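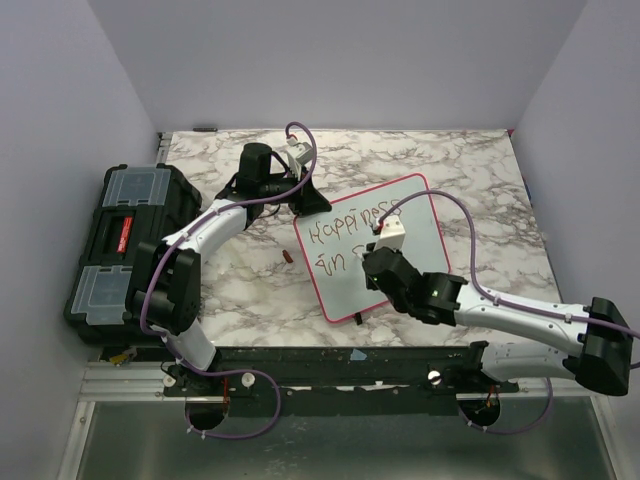
Changes to the reading room at Emdale from this winter

January 22, 2020

Dear members and friends of the library,

In the last newsletter we promised to write more about the reading room, and many of you have asked about it at the desk. So I try to answer the most common questions in one place.

The reading room will be closed for 11 working days while the old carpet is taken out and the new floor is put in. The lending desk stays open during this time, with the same hours as before. Please use the side entrance on the parking lot. The front steps will be blocked by the trucks in the mornings, and the builders have asked us to keep people away from there.

The newspapers move to the small room behind the children's shelves. It has only a few chairs, and we ask you kindly to take one newspaper at a time and bring it back to the rack when you have finished. The crossword page should stay blank. We have received complaints on this subject for many years and I think everyone knows the rule by now.

The collection of translated books

We have 468 books in the translated collection, and 211 of them were not borrowed even once since we changed to the new cards. This made us think. Some of these books are very good, but they stand on the lowest shelf near the radiator, where it is hard to bend down and read the titles. When the reading room opens again, the translated books will stand at eye level beside the window, and they will be sorted by the language they were written in. Until now they were sorted by the name of the author, mixed with everything else, and a reader who wanted for example to read more from Portuguese had to ask us or be lucky.

The books will not be thrown away. I write this clearly because a rumor went around in the fall. A few damaged copies, where pages are missing or the back is broken, will be replaced if we can find them second hand. If you have at home a good copy of an older translation which you do not need, please ask at the desk before you bring it. We cannot take boxes without asking first, as the storage room is full until the work is over.

The Hultumow donation

The family behind the Hultumow bookstore, which closed in September, gave us 300 books from their remaining stock. We are very grateful. Most are novels, and there is also a shelf of travel books and a nice set of cookbooks, some of them still in their paper covers. We have entered 90 of them in the catalog so far. The work goes slowly, as each book needs a number, a card and a plastic cover, and we do it between other tasks. The finished ones can be found on the cart next to the returns box. They may be borrowed for two weeks, later for four like all others.

Reading group

The evening reading group continues in spite of the building work. We will meet in the upstairs office until the reading room is ready. There are two stairs with a turn between them, and no elevator. If this is difficult for you, tell us early and we will find a place on the ground floor.

The group has chosen to read short stories this season, one or two for each meeting. Copies are at the desk in a blue folder. It is not necessary to come every time, and it is also fine to come and only listen. I myself only listened for almost a year when I was new here, and my English became much better from it.

Large print and audio

Several readers asked for more books in large print. We have ordered a first group from Shirazi, our usual supplier, mainly crime stories and family novels. The audiobooks on disc will remain, although the shelf becomes smaller. Please check that all discs are in the box when you return it. Last month we had three boxes where the final disc was missing, and the next reader did not learn how the story ends.

Late books

During the closing of the reading room there are no late fees. After this the old fees come back as before. The returns box outside is emptied each morning, also on days when we are closed to visitors.

With kind greetings from the library desk,
Jiltska Street, Emdale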